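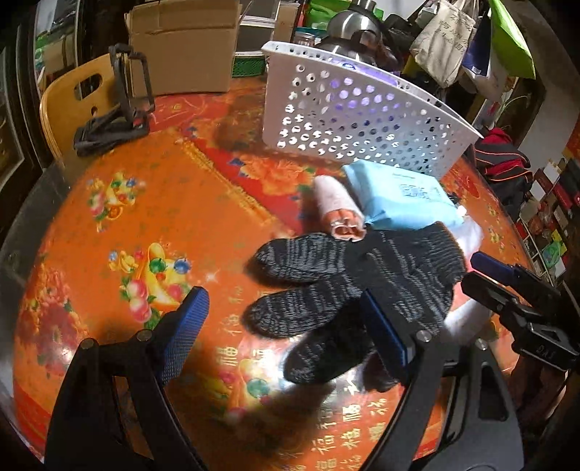 先分类，再碰水

我刚搬到Elter的时候，住的房子里没有洗衣机。床单可以送到外面去洗，但是手套、毛巾、桌布这些小东西每次都送出去，很麻烦，也花钱。于是我慢慢学会了用手洗。中文不是我的母语，有些洗衣的词我是查过词典以后才写的，如果用得不太准确，请读者原谅。

开始以前，请把要洗的东西都拿出来，放在桌上分成三堆。

第一堆是浅色的毛巾和白布。
第二堆是深色的针织品，比如干活用的线手套、深色袜子。
第三堆是印花的布，特别是红色底子的桌布。

分的时候要看标签。标签上画着一只手和一个水盆，意思是可以手洗；水盆上有一个叉，就不要下水了。标签已经剪掉的，按照最容易坏的那种布来洗比较安全。

需要准备的东西

水盆，最好是浅色的，这样掉色的时候马上能看见。
中性洗涤剂。我用的是Skerkden的液体，别的牌子也可以，只要瓶子上写“中性”。
一条干的大毛巾，用来吸水。
一把软毛刷，旧牙刷也行。
白醋一小瓶，只在最后漂洗时用。

试一试会不会掉色

新买的印花布，我一定先做试验。在布的背面选一个小角，滴几滴凉水，用白色的棉布按住，数到十再拿开。如果白布上有颜色，这块布就必须单独洗，而且只能用凉水。如果没有颜色，也不要马上放心，请再用加了洗涤剂的水试一次，因为有的颜色只怕洗涤剂。

我第一次洗红布的时候没有试，结果一件白衬衫变成了粉红色。那件衬衫我现在还穿着，不过只在家里穿。

洗手套

线手套里面藏的灰比外面多。先在门外把两只手套互相拍打，把干的土拍掉，然后翻过来，里面朝外。

水盆里放1000毫升温水，加两小勺洗涤剂，用手搅匀。把手套按进水里，等水完全进到线里面，再开始揉。揉的方法是把手指的部分一根一根地捏，从根部捏到指尖，脏水就会从指尖出来。不要把手套拧成麻花的样子，针织的线很容易变形，以后戴起来手腕那里会松。

有油的地方，用软毛刷蘸一点没有加水的洗涤剂，朝一个方向轻轻刷。来回刷会起毛球。

如果手掌上有橡胶或者涂层，水温要再低一点，也不要放在暖气上烤。

洗小毛巾

毛巾变硬，多半是洗涤剂没有漂干净。所以我洗毛巾时放的洗涤剂很少，漂洗的水倒是换得很勤，一直换到水面没有泡沫。最后一盆水里加一点白醋，泡一会儿再捞出来，晾干以后几乎闻不到味道。

毛巾洗完要抖一抖。拿住两个角，用力向下甩几下，毛圈就会站起来。干了以后我喜欢把它们卷起来放，卷比叠省地方，拿的时候也不会把旁边的弄乱。卷的时候先对折，从窄的一边开始，不必卷得太紧。

洗印花桌布

桌布大，家里的水盆可能装不下，可以用浴缸，或者把桌布分段洗。

先处理油点。吃完饭就发现的油，撒一层玉米淀粉，让它吸油，过一个晚上再刷掉。已经干了的油点，从背面滴洗涤剂，用手指从外圈往中间按，这样油不会越来越大。茶水和果汁只用凉水冲，从背面往正面冲。

然后整块放进凉水，压下去，提起来，再压下去。不要搓有金色花纹的地方，金色有时候是印在表面的，搓多了会一片一片掉下来。如果桌布的边上另外有一圈颜色更深的花边，请特别注意那里，深色染得多，掉色也往往从那里开始。

漂洗到水是清的就可以停。把桌布铺在干毛巾上，一起卷起来，用手掌压，让毛巾把水吸走。晾的时候背面朝外，放在没有直射太阳的地方。圆的桌布没有四个角，挂起来容易往一边坠，我一般搭在两根平行的绳子上，中间留一点空，风能通过去。

熨烫要在还有一点潮的时候，从背面熨，用中低温。完全干了再熨，折痕很难去掉。

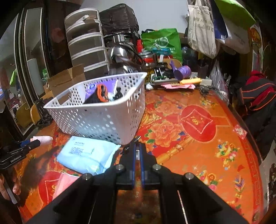 Nhyira Antwi留言说，她按照上面的方法洗了一块红色的旧桌布，油点去掉了，可是晾干以后中间出现一圈浅浅的水印，她想知道是不是要全部重洗。

我的回答是：不用马上重洗。水印常常是因为布干得不均匀，或者只洗了中间一块。请用喷壶装凉水，把整块桌布均匀地喷潮，铺平，再用干毛巾从中间向外按。如果水印还在，那就可能是洗涤剂留在里面了，需要整块用凉水再漂一次，这次不要加任何东西。

她还问能不能用漂白的产品。印花布我不建议用，连写着“彩色可用”的也请先在背面的角上试。

收起来的时候

所有的东西一定要干透。我判断的办法是把布贴在脸上，如果觉得凉，就是里面还有水，要再晾。手套要摸指尖，那里干得最慢。

长期不用的桌布，我九月收起来，到过节再拿出来。不要每次都按同样的线折，时间长了，折的地方颜色会变浅。可以找一个硬纸筒，外面包一层白布，把桌布卷在上面，印花朝外。

手套一双一双地放，不要把一只塞进另一只里面，手腕会撑大。浅色毛巾和深色手套如果放在同一个抽屉，中间隔一张白纸就够了。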